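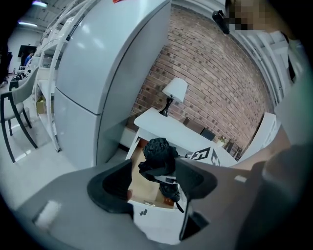 4.2 Carga de un álbum y preparación de la carátula

Esta sección se aplica a las cuentas de artista y de sello dadas de alta en el servicio de distribución Somon. Las cuentas de prueba no permiten enviar lanzamientos a las tiendas.

1. Inicie sesión y abra Catálogo > Nuevo lanzamiento. Seleccione Álbum.

2. Escriba el título tal como deba figurar en las tiendas. No añada el nombre del artista ni la palabra «álbum» en este campo.

3. Indique el artista principal. Los músicos invitados se introducen pista por pista, en el campo Colaboraciones.

4. Cargue las pistas en formato WAV o FLAC y ordénelas arrastrando cada fila.

Nota: el orden queda bloqueado al pulsar Validar. Para modificarlo después, devuelva el lanzamiento al estado Borrador.

5. Cargue la carátula. El archivo debe ser cuadrado, en JPG o PNG, con 3454 píxeles por lado y en modo RGB.

PRECAUCIÓN: no se admiten carátulas con direcciones web, precios o logotipos de terceros. Si la portada combina varias fotografías, el titular de la cuenta debe disponer de los derechos de todas ellas – incluidas las recortadas o retocadas.

6. Complete los créditos de composición y producción. Los sellos Mokurham y Pētersons utilizan su propia plantilla, disponible en Ajustes > Plantillas.

7. Fije la fecha de publicación, con un margen mínimo de 15 días desde el envío.

8. Pulse Validar. Si aparece el código 411, falta el titular de los derechos en una o más pistas; corríjalo y repita este paso.

9. Pulse Enviar. La revisión tarda 2 días hábiles.

Nota: los lanzamientos enviados en julio a través de la oficina de Tadthorpe pueden requerir un plazo mayor.

Última revisión de la sección: 1 de junio de 2019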